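Hancombe's kitchens to open the season at Mendis Hall

The Mendis Hall season opens in September with something I have been hoping to hear in full ever since a scrap of it was tried out in the foyer last winter. Cupboard Music, a new piece by Genivaldo Caldeira, is written for string quartet, a small choir and the contents of ordinary homes, and it will be performed by the Barbosa Quartet with anyone in Hancombe who cares to join in. You bring your own instrument, and your instrument is whatever you can find on a shelf.

The idea is wonderfully simple. Any hollow thing has a note in it, if you hold it loosely enough and tap it in the right place. A mixing bowl hums, a biscuit tin barks, and a flowerpot hung on a bit of string rings out far more sweetly than you would expect (I tried it at the foyer session and went straight home to try every pot in the garden). Caldeira has spent the past year collecting these sounds from people in the town, and the score is built from what came in.

It was a great deal. The call for recordings went out through the library and the two primary schools, and 1,800 sound clips arrived before the closing date. There were saucepans, lampshades, watering cans, a hot-water cylinder, a bread bin with a loose hinge that turned out to be the star of the second movement. Caldeira listened to every one and wrote back to every sender, which goes some way to explaining why the premiere has moved from May to the autumn.

The finished work is in five movements. The first, Morning, is all quick light sounds, with the quartet playing plucked notes underneath so that it is hard to say where the violins end and the teaspoons begin. The second belongs to the bread bin and its relations. Then comes a slow movement for voices and bowls, which is the part we heard in the winter and which had the whole foyer standing perfectly still, coats half on. The fourth is noisy and fast and will be a riot. The last is called Putting Away, and it gets quieter and quieter as the players set down their objects one after another, until only the cello is left.

For the slow movement, players are asked to choose something open at one end, as plain as they like, and to try it both standing up and lying on its side. The difference can be startling. A vessel standing on its base has a good deal of its sound swallowed by the table, and a cloth underneath takes away the rattle. Paper and thin card give a dry little pat with hardly any note at all, and Caldeira wants plenty of that too, scattered through the choir like rain starting.
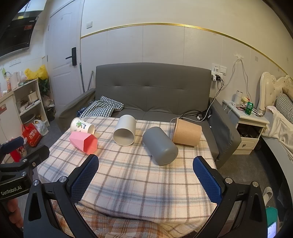 Too much rattle was the very thing that put off one reader, who wrote to us after the foyer session to say that it had sounded "like somebody washing up next door", and that a town with a perfectly good brass band might spend its money on new music for cornets. It's a fair point, put with some spirit, and the letter ended by asking whether there would at least be a tune.

There will! In fact there are several, and the one in the slow movement is the kind you find yourself humming at the bus stop. It is an old Betness harvest song, or what remains of one: a handful of bars that were written down in the back of a chapel account book and never printed. Caldeira came across it while looking for something else, slowed it right down and handed it to the altos. The bowls come in beneath it, a few at a time, and because no two of them agree about what the note should be, the harmony seems to shimmer. I can't think of another way to put it. It is lovely, and I would happily walk over the hill from Betness in the rain to hear it again.

As for the brass band, they are in it. Not on the platform, but up in the gallery for the fourth movement, with mutes in, answering the biscuit tins. Their part was added in the spring after a conversation at the bar, and the band's rehearsals have apparently been so cheerful that people have been stopping on the pavement outside to listen.

Writing for objects nobody has tuned brings its own problems, and the way Caldeira has got round them is one of the cleverest things about the piece. The household parts have no notes on a stave. Each is a single sheet with a wavy line running across it: where the line climbs you move to your higher-sounding objects, where it sinks you go lower, and where it thickens you play louder. Words along the top tell you what to listen for. "Wait for the viola to breathe", says one. "Copy the person on your left, badly", says another. At the try-out a boy sitting near me followed his sheet with such fierce concentration that he carried on well after everyone else had finished, and Caldeira liked the effect so much that it has been written in.

Nobody needs to read music, then, and nobody needs to have played anything before. The only real requirement is to come to the rehearsals, of which there are three, all in the early evening at Mendis Hall. The first is for finding your sounds. The second puts the objects together with the choir. The third is the full run with the quartet, and if you can only manage one, make it that one and come 15 minutes early so that somebody can show you the hand signals.

A word about those signals, which are a pleasure in themselves. With players spread along both sides of the hall and up the stairs, a baton is no use to half of them, so Caldeira conducts with the whole arm. A flat palm means keep going as you are. A closed fist means stop, and it is remarkable how satisfying it is to be part of a large racket that stops dead. A wiggle of the fingers means choose for yourself, and at the foyer session it produced the best minute of the evening — everyone listening hard, tapping here and there, leaving gaps, as if the room were thinking.

The Barbosa Quartet have taken to all this with huge good humour. They are best known round here for their Haydn, and they will be playing some in the first half, so that anyone who prefers their music without colanders can have a thoroughly good night and slip off at the interval. I hope very few do. Hearing the four of them lean into the sound of a roomful of crockery, finding the pitch of somebody's casserole lid and sliding up to meet it, was one of the real thrills of last winter. The second violin spent a good part of the tea break going from chair to chair asking people to play their things again.

Mendis Hall itself ought to help. The new wooden floor has made an enormous difference to the sound, which used to go up into the roof and stay there, and quiet noises now carry right to the back row. That will matter most in Putting Away. Caldeira has asked for the heating to be switched off before the last movement begins, so bring a jumper, and for the doors to stay closed until the cello has finished and a good long silence has passed. Please don't be the one who claps first. The silence is on the sheet, drawn as a very long thin line with a small circle at the end.

There will be a recording. Microphones are going up in the gallery and over the platform, and the plan is to make the whole performance free to listen to on the hall's website before the end of the year, along with a selection of the clips people sent in. I have heard a few of those on their own and they make marvellous listening. One is simply a row of jam jars on a windowsill being tapped from full to empty, and then, after a pause, someone in the background asking whether it's teatime.

Schools are invited to a shorter daytime version, with the fourth movement played twice. Pupils can bring objects from home or borrow from the trolley that will be parked beside the stage. Glass and china are welcome in the evening but should be left at home for the school performance, as should anything with a sharp rim.

Tickets for the evening are on sale at the Mendis Hall box office. Anyone taking part gets in free and should add their name to the list in the foyer, with a note of what they are hoping to bring. The list already runs over on to a second sheet. There is no shortage of saucepans, but Caldeira is still short of low sounds for the slow movement, and would be delighted to hear from anyone with a large empty water butt and a way of getting it up the front steps.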